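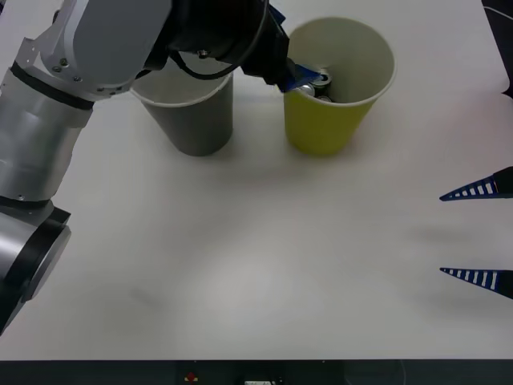 Workshop tips for a robot club that shares a room

I promised the other parents and a couple of teachers that I'd write down what we've picked up running the Relero club at Nernbridge, so here goes. Most of this is tabletop stuff: keeping the work area usable, picking things for the arms to pick up, and getting the whole mess put away before the room is needed again. There's very little programming in here. Dzifa Dankwa handles that side and she's much better at explaining it than I am.

Our kids are working toward the Pusasmont meet in March, where the sorting task is cans and cups. Take the cans out of one cup, put them in another, don't knock anything over. It sounds so easy! I thought they'd be done in an afternoon. We've been at it since fall and I still hold my breath every time the fingers go down into the cup.

Cups

Paper cups are the best thing we ever bought. They stack, they're cheap, and if one gets crushed you throw it in the recycling and grab another. We tried a nice ceramic mug early on and I spent the whole session with my hand hovering over it. Never again.

Get two colors that look really different from each other. We like a dark gray one and a bright yellow-green one, both white on the inside. The kids can shout "yellow!" across the room and everyone knows which cup they mean, and it's a lot easier to talk about what went wrong afterward. Before that we had "your cup" and "the other cup" and "no, MY other cup," and I'd go home with a headache.

Look for a cup with a rolled rim if you can. The rolled edge holds its circle much longer, and a cup that has gone oval is a different problem from the one the kids solved the week before. When a rim gets a flat spot, retire the cup. We keep the retired ones for screws and zip ties.

Buy the whole sleeve in one go. I bought 8 cups the first time, ran out, went back to the store and the new ones were just a hair shorter. You wouldn't think it mattered. Signe Fagerlund's daughter had to redo all her heights, and she was very polite to me about it.

If your cups tip when a finger brushes them, put a little loop of painter's tape under the bottom. Ask first whether the rules allow it, though. Ours don't for the real run, so we only tape while the kids are learning and take it off for timed practice.

Cans

Small metal cans are nice to practice with. They're all one size, they don't squish the way a foam block does, and they make a satisfying clunk. They're also slippery, and a cup with several packed in together is a good deal harder than one can standing by itself. Start with one. Let the kids get bored with one. Then add the second, and save the full cup for when they're getting cocky.

Wipe the cans. I can't say this enough. Kids handle them constantly, with chip fingers, and then the grip that worked before snack doesn't work after snack. A damp cloth, a dry cloth, done. We moved snack to the far end of the room and that helped more than anything clever we did.

Cans with different colored tops are handy too. "Go for the green one" is a much better instruction than "go for the top one," especially when two kids are standing on opposite sides of the table and have different ideas about which one is the top.

Check for dents before a session. Roll each can across the table with your palm and you'll feel it right away. We put dented ones in a shoebox marked OUCH, and the little siblings get those to play with.

The table

Ours has a plain white top and I'd pick the same again. Small dropped parts show up on it, pencil marks show up on it, and it bounces light around so you aren't squinting. The downside is that it smudges. Sleeves, rubber, fingerprints, all of it ends up as gray shading across the middle where everyone works.

For the everyday gray, a microfiber cloth and warm water with a drop of dish soap does it. Wring it out until it's barely damp - you don't want drips anywhere near the base under the front edge. For the stubborn streaks I use a melamine sponge, but very lightly, and I wouldn't do it every time. It takes the finish down a bit and then the dirt has something to hang on to. I never spray cleaner directly on the table. Spray the cloth, over by the sink.

Pencil for layout marks, please. Somebody (it was me) used a marker that claimed to be dry erase, and it sort of was, on dry erase boards. Rubbing alcohol got most of it. Painter's tape is fine for a few hours, but peel it the same evening or you'll be picking at it with a fingernail.

Clear the table completely before anything moves. Phones, water bottles, the hex key you were just using. I used to leave the spare cups along the back edge "out of the way" and you can guess where the elbow went on the first big swing. The only things on the top now are the cups and cans for that run. Everything else lives on a rolling cart, and the cart stays behind the kids.

Two arms, one table

With two arms on the same table, the thing to sort out is who's moving and who's waiting. We park the idle one well out to its side with the fingers open, and whoever is in charge of it says "parked" out loud. The other kid says "going." Salamatu Arthur started that with her group and I thought it was a little theatrical, but now all the groups do it and we haven't had a tangle in ages.

We cap it at 4 kids to a table. More than that and the ones in back start leaning. Give everyone a job: one running things, one watching the cups, one writing down what happened, one on the stop button. Swap after each attempt, no arguing. The stop button kid doesn't get to hold a snack or a phone or anybody's homework.

Hands stay off the table while an arm is going. If a can falls, it stays fallen until the arm is stopped. That's the hardest rule in the whole room, by the way, harder for the grown-ups than the kids. I reach for things by reflex and I've been yelled at by an eleven-year-old more than once. Quite right too.

Cables

Watch the cable at the wrist. There's got to be slack in it so the joint can turn, but slack hangs down, and a loop hanging near the rim of a cup will catch it sooner or later. Before a run we have someone move the arm slowly through the whole path and keep their eyes only on the cable, ignoring the fingers completely. It's surprising how hard that is to do! Everyone wants to look at the fingers.

If the loop hangs too low, a strip of hook-and-loop tape is better than a zip tie. You can undo it and shift it an inch. Check with whoever looks after the arm before you strap anything to it, and never pull a cable tight across a joint. Mansa Akpalu has a very good speech about this and I've now heard it enough times to give it myself.

Fingers

The gripper fingers get grubby and it's easy to forget about them. Ours are blue with rows of slots in them, and slots love lint. With the power off, a soft dry toothbrush gets into the gaps nicely. I keep two brushes in a zip bag taped inside the lid of the toolbox, because loose ones walk off.

Look at the tips while you're there. The narrow end is what goes down into the cup, and any little nick there will snag on the paper rim. If you see wear, write it on the clipboard and tell a coach. Please don't sand it. (We had a sander. He meant well.)

Going down into a cup from the side a bit, instead of straight from overhead, seems to give our kids more room. Dzifa says it depends on how the cans are sitting, and I'm sure she's right, but if your group is stuck, it's worth a try.

Keeping notes

Ebere Bako gave each group a cheap composition book and one rule: write down the attempt before you start the next one. A line is plenty. "Got green one, bumped gray cup." "Missed, too high." The first group to reach 100 attempts got to choose the music, which was a mistake on our part but they'd earned it. They're now talking about 500 by Pusasmont and I've bought earplugs.

Have them draw where the cups were. A circle and a circle with the distance between them, that's all. When something suddenly stops working, it's very often that the cups crept over during the afternoon and everybody was looking at something else.

Packing up

Start earlier than you think. We stop running at 4 on the dot, whatever is happening, even if somebody is one can away. Park the arms, power off, then cups, then cans, then cables, then wipe down. Cans go back in an egg carton so you can tell at a glance if one has rolled away. Cups get nested loosely by color. Jam them together and you'll wreck the rims pulling them apart next time.

Sweep under the table last. I've found screws down there, half a granola bar, and once a retainer, still in its case thankfully.

The Ofori room down the hall has the spare cloths and the second toolbox, if you're filling in for me. Key is with Signe. Please put the melamine sponges back on the top shelf, they keep going home with people.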